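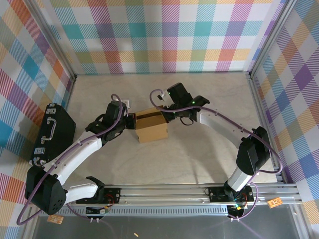 Jonas Kofler says a box is just a flat sheet that learned to stand up.

Home | Animals | Space | How It's Made | Games

Cardboard looks thin, but many boxes are made of three layers of paper. The two outside layers are smooth. The middle one is wavy. All those little waves hold the outside layers apart, and that makes the sheet stiff.

A small cardboard box is easiest to hold with one grip on each side. Squeeze gently. If you press too hard, the sides bend in and the creases stay.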